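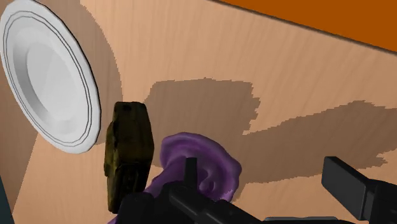
Posted by the Thampi bench, Potstead lab – 28 Mar 2024

Finished the second pass on the malaria rapid tests that came back from the Nallier clinics, and I'm glad to have them off the bench! The box held 536 cassettes. I read 146 of them again by eye under the good lamp, then put the same ones through the reader, and the two disagreed on 12. Most of those were very faint test lines, the kind I call positive before lunch and negative after it, so I've asked for another pair of eyes on them before anything goes in the sheet.

The buffer is my other worry. Two bottles from the Rallgate delivery had loose caps, and I've put them at the back of the cold room with red tape on. Please don't use them, even if we run short (we may well run short). 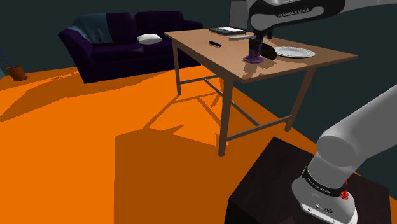

Purple sofa, blue throw, table to the right.

Slides for the faint ones get stained tomorrow. I made up fresh Giemsa this afternoon and filtered it twice – the last batch left so much grit that I spent ages squinting at specks and wondering if they were parasites. If the smears look decent I'd like to write to Nallier before the May round and ask them to note the reading time on every cassette, which they were very good about last year and have let slip a bit. Still need to find the other timer.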